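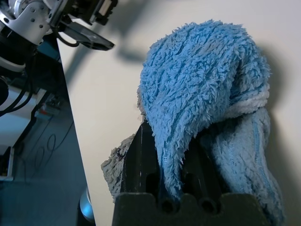

Students in the summer robotics class at Brisorville Community Center will show their towel-folding project to the public on Fri 26 July, at the end of a course that began with a simpler goal.

The class had planned to have its two robot arms sort plastic cups. Instructor Radoslava Kadlec said the students finished that task in the second week and asked for something harder.

"They wanted cloth," Kadlec said. "I told them cloth was a lot of trouble. They voted for it anyway."

The project is called Wakis, a name the students picked from a list on the whiteboard. Its aim is to have the pair of arms pick up a bunched towel, find two corners and fold it in half on a table. Each arm has a gripper and a small camera near the wrist. Students guide the arms by hand controls to record practice runs, then use the recordings to train the software that moves the arms without them.

By Tuesday the class had recorded 313 runs. Kadlec said 100 of those were thrown out after students found that one of the cameras had been set to the wrong focus.

"That was a bad afternoon," said Boris Hubáček, 16, who keeps the log of recorded runs. "We did most of them over."

Towels are difficult for the arms because they never land the same way. A cup has a rim and a handle in a known place, but a corner of a towel can end up under the rest of it. Thick towels are the hardest, students said, because the fingers can close on the pile without getting hold of the cloth underneath.

Sabina Kováčik, 15, worked on the step in which one arm holds the towel up and the other reaches in to take an edge. She said the arms bumped each other often in the early runs, and the group slowed them down until it stopped happening.

"It takes a long time to fold one towel now," she said. "My mother asked if she could borrow it and then she watched it and said no."

The class meets in the former print shop on the center's lower level. The arms were bought in March with a grant from the Doležal Fund, a local education charity. Parents Jozefína and Ľudovít Šimek built the work table and hung the light panels over it. Ľudovít Šimek said the lights were moved several times -- shadows from the arms were confusing the software.

The course is open to students ages 13 to 17 who live in Brisorville or neighboring Truvomier. No programming experience is required, and most of this year's students had none, Kadlec said. They work in small groups that trade jobs each week, so that each student spends time on the controls, the cameras and the software.

The public showing will be held in the class's regular room. Visitors may try the hand controls after the demonstration. Admission is free, but seating is limited to 30 and the center asks that people reserve a place at the front desk.

A second course is planned for the fall. Kadlec said the new group will decide for itself whether to keep working on towels or go on to shirts.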